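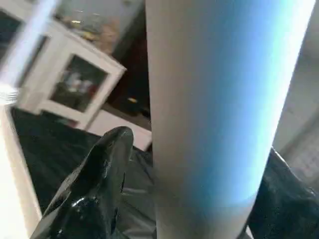

Reading time: 4 minutes

How do maps show hills?

A map is flat. The ground is not. If you have ever walked up a steep path with a map in your hand, you will know that a short line on paper can mean a lot of puffing. So how do map makers show which parts are high and which are low?

The most common answer is the contour line. On many walking maps these are thin brown or orange lines that wander about and never cross a road neatly. They are not paths and you will not find them painted on the ground.

What is a contour line?

A contour line joins places that are the same height above the sea. If you could walk exactly along one, you would never go uphill or downhill. You might go a long way round a hill and end up back where you started.

Think of a bath with a big stone in it. Run the water until it is a little way up the stone and draw a pencil line where the water touches. Add more water and draw another line. Keep going until the stone is covered. Now let the water out and look straight down at the stone. You will see rings, one inside another. Those rings are contour lines.

Reading the numbers

Some contour lines have a number on them, which is the height in metres. On the map of Claterow, a made-up island we use on these pages, the lines go up in steps of 15 metres. The first line above the beach is 15, the next is 30, then 45, and so on. The top of Pavetti Hill is inside the line marked 90, but there is no line for 105. That tells you the top is higher than 90 metres and lower than 105.

The step between one line and the next is called the contour interval. It is usually printed near the key. Check it before you start, as different maps use different steps. A map of flat farmland may use small steps and a map of high mountains may use big ones.

Steep or gentle?

Look at how close together the lines are.

Lines close together mean the ground is steep. You climb a lot in a short distance.

Lines far apart mean the ground is gentle.

No lines at all, or hardly any, mean the ground is nearly flat.

On Claterow the lines on the west side of Pavetti Hill are squashed together. The east side has wide gaps. If you wanted an easy walk with a heavy bag, you would go up from the east.

Hills, hollows and valleys

Rings inside rings are often a hill, with the numbers getting bigger towards the middle. If the numbers get smaller towards the middle, it is a hollow. Some maps put little ticks on the inside of the line to show this.

Valleys look like a row of V shapes, and the point of each V faces uphill. There is often a stream running through the points. A ridge makes V or U shapes too, but these point downhill. People mix these two up a lot, even grown-ups, so look at the numbers.

How do we know the heights?

Long ago, surveyors carried measuring instruments up and down hills and worked out heights using angles. It was slow work. Later, people took photographs from aeroplanes and compared two pictures of the same place taken from slightly different spots. Today many heights are measured by laser. An aircraft sends pulses of light to the ground and times how long each one takes to come back. A computer turns all those times into heights and can draw the contour lines as well.

Try it yourself

You will need modelling clay, a ruler, a piece of thread, a pencil and some paper.

1. Make a hill out of clay, at least 6 centimetres high. Give it one steep side.
2. Use the ruler to mark every 1 centimetre up the side.
3. Ask an adult to help you slice the hill flat at each mark, pulling the thread through the clay.
4. Put the biggest slice on the paper and draw round it.
5. Take it away and put the next slice in the same place - keep it facing the same way - and draw round that one.
6. Carry on to the top.

Where are your lines closest together? Check against the steep side before you squash the clay.

Words to know

Contour line: a line joining places of the same height.
Contour interval: the difference in height between one contour line and the next.
Key: the part of a map that explains its signs.
Surveyor: a person who measures land.

Written by Karine Li. Checked by Normand Cormier.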